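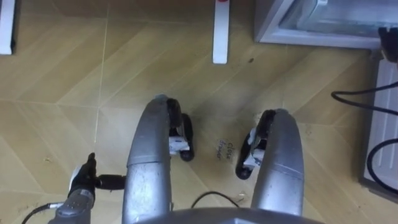
Two silver arms over a wood-grain floor.

Poetry readers, clear some shelf space! Razia Mirani's new collection, Estport in April, is out now from Mimar, and it's a joy from the first page. The book gathers 27 poems written over 21 years, many of them first read aloud at the Farkas open mic nights.

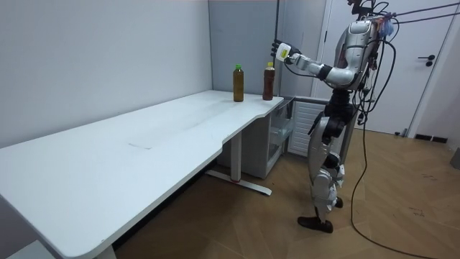
Mirani told the Farkas crowd that the title poem took her longest of all, and that she still changes a line whenever she reads it.

The short pieces about ferries and night shifts are wonderful, and the long closing poem (all nine pages of it!) deserves to be heard out loud. 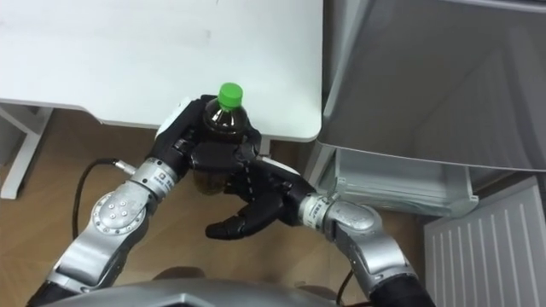

Brown bottle, green cap, two black hands.

Mimar has printed 2,106 copies, every one of them numbered, and Fondorico is carrying the book in both of its stores. Mirani reads there on 24th December at 2 p.m.,
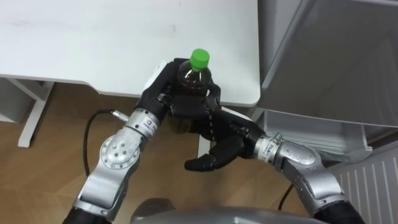

with signing afterward and a few brand-new poems she hasn't shared anywhere yet. Admission is free, and seats go to whoever gets there first.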